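Reading the panel before touching it: Jaxon Perron on perception for cabinet operation

The software stack at Rilard has four layers, and Jaxon Perron has worked on three of them. He joined as a controls engineer, moved to planning when the arm group was reorganized, and now maintains the perception code that tells the planner which control on a cabinet is which. The product is called Jivholm. It runs on a mobile manipulator and operates low-voltage switchgear and process panels that were designed for human hands.

Perron prefers to start with what the system does not do. "It doesn't learn to press buttons end to end. We tried a policy like that for a few months and took it out. It pressed things well. It also pressed the wrong thing well, and there was no place in the code where you could put a check."

The current design separates identification from contact. A detector proposes every control it can find on the cabinet face. A second stage fits those proposals to a panel model, a plain text file that lists each device, its type, its nominal position in millimeters from the upper left corner of the door, and the states it can take. The planner works only with entries in the panel model. A detection with no entry is logged and treated as an obstacle. An entry with no detection blocks any task that depends on it.

"The text file is the part people argue about," Perron said. "Integrators want the robot to look at a cabinet and know. I want somebody to have signed the file."

Writing the file by hand takes a technician most of a morning. Drernari, the annotation tool built alongside Jivholm, shortens that by generating a draft from a single scan. The draft gets device types right more often than it gets grouping right. Grouping matters because many panels repeat the same row for each circuit, and the only thing that separates one red push button from the next is which row it belongs to.

Lamp state was the first problem the team considered finished and the first one reopened. The original classifier compared mean brightness inside the lens against a threshold set per color. It was tuned on a training cabinet with a matte finish under diffuse light and failed on the first glossy door it met.
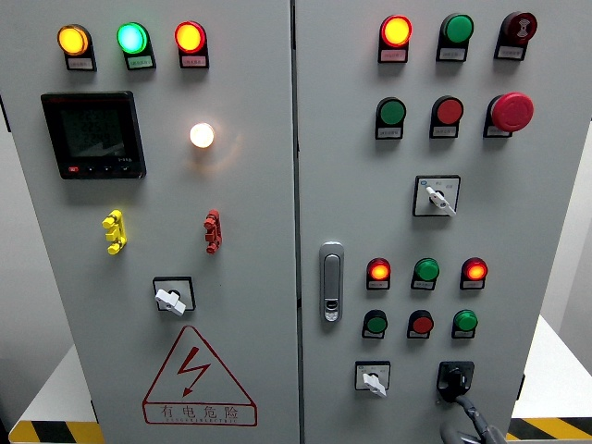 Perron's view is that most of the error came from treating each lamp as an isolated patch. A lit lens spills color onto whatever sits next to it, and the classifier has to account for its neighbors. On the left door the label plate under the green lamp reads as green and the one under the red-rimmed lamp reads as pink, and the plates themselves tell you nothing about either color. "If you sample the plate to normalize your white balance, you've just normalized to the lamp," he said. The warm-white light beneath throws a halo and curved reflections onto the grey metal, and an early version of the detector returned those curves as a second ring-shaped device. The fix was to estimate the lamps jointly. The code now solves for one emission value per lens and a shared spill term over the door, then thresholds the emission values. Hue is taken from the outer part of the lens. The center is usually too bright to be of use: a red lamp tends to come out orange-yellow in the middle with the red pushed out to the rim.

The spill term costs time. A full solve on a dense door takes 352 milliseconds on the onboard computer, against a few milliseconds for the old method. Perron does not consider this a problem, as the arm is stationary while it runs. The solver is called once on arrival, once before each contact, and once after.

Labels were the next thing he was asked about. Many customers assume the system reads the plates under each device. It does try. The text recognizer runs on every plate and passes its output to the fitting stage as weak evidence, with a confidence that is allowed to be zero. From standoff distance, the small print on most plates is too blurred to use. Large warnings come through better, and the recognizer handles Chinese and Latin characters in the same pass. A warning sign is entered in the panel model as a landmark with no operable state, and it makes a good one. It is printed flat on the door, it has a clear outline, and it doesn't light up.

"People are surprised that I use the danger sign for registration," he said. "It's the best feature on the door. Push buttons are round, so they give you a center and nothing about rotation."

Rotary selectors are harder than either lamps or buttons. The detector finds the square plate without trouble. The state lies in the angle of the handle, and a handle has two ends. A selector turned one way and the same selector turned through 180 degrees look nearly identical if the pointer mark is worn or out of focus. Jivholm handles this by restricting the angle estimate to the positions listed in the panel model. Where two listed positions are half a turn apart, the entry must carry a note on which end of the handle bears the mark, and the arm takes a close view before it moves in.

Turning the handle is done under torque control, with the angle checked again from the camera afterward. Perron described an argument inside the team over which source should win when the two disagree. Joint angles say the wrist rotated, but the fingers can slip on a smooth handle. The camera says the handle is at its old position, but the gripper may be covering half of it. The rule that survived is that neither wins. A disagreement ends the task, the gripper opens, the arm retreats along its approach path, and the operator gets both readings.

Planning sits above all of this and is, in Perron's words, boring on purpose. Each operation is a short script of preconditions, one contact, and postconditions. Before starting a circuit the script might demand that the selector be in remote, that the fault lamp be off, and that the stop lamp be lit. After pressing start it waits for the lamps to change, with a timeout in the panel model. There is no search over alternative sequences. If a precondition fails, the script reports which one.

Emergency stops get their own treatment. The mushroom cap stands well out from the door, and any collision model that takes the door as a flat plane will eventually send a knuckle into it. Jivholm wraps each emergency stop in a keep-out cylinder that extends past the cap by a margin the customer sets. The planner may not enter it for any reason. A stop can be pressed only by a separate routine with its own permission, and that routine is disabled by default.

The cylinder makes some buttons unreachable. On tight layouts the margin overlaps the button next to it, and the planner returns no path. "That's a support call we get a lot," Perron said. "They want us to shrink the cylinder. They can shrink it. It's their number, it goes in the file with their initials." For the same reason cables are modeled thicker than they are. A plug in a door socket is given a fixed volume, and the cable below it is swept through a cone, as it may hang differently at every visit.

Testing is where the team spends most of its hours. McKinnon, the regression suite, replays recorded sessions against each new build. It holds 1000 recordings, and a build has to produce the same state for every device in every one of them or a person has to approve the difference. The January build changed the spill term and passed 891 without review. The rest went to Perron.

"I looked at every one of those. Most were lamps where the old answer was wrong and we had stored the wrong answer as truth. That's an uncomfortable thing to find in your own test suite." He corrected the stored states and added a rule that a recording can't enter the suite until two people have labeled it separately. Six recordings turned out to be new faults. Three had the same cause, a meter screen with a reflection across the lower part that the detector had split into two devices. Panel meters are now fitted by their bezel, and whatever appears on the screen is left to a different module.

That module is unfinished. Digits on a dark LCD are faint from most angles and disappear from some. The current approach moves the camera through a small arc and keeps the view with the highest contrast. If no view gives a readable value, the module returns none. Perron has resisted requests to return a best guess with a confidence score. In his experience the score is dropped somewhere between the robot and the plant historian, and the guess is stored as a measurement.

Asked what he would change if he started over, he named the coordinate convention. Positions are measured from the corner of each door, so a cabinet with two doors has two frames, and a door left slightly ajar shifts one against the other. The code estimates a hinge angle per door to compensate. It works, but every tool that touches the file has to know about it, including Drernari, which for several releases did not.

The next release adds drift reporting. When the fitted position of a device moves steadily over many visits, the system will flag it, on the theory that either a mount is loosening or the floor reference has moved. Perron expects the floor reference most of the time. He has asked for the raw fits to be exported along with the flag so that customers can check for themselves.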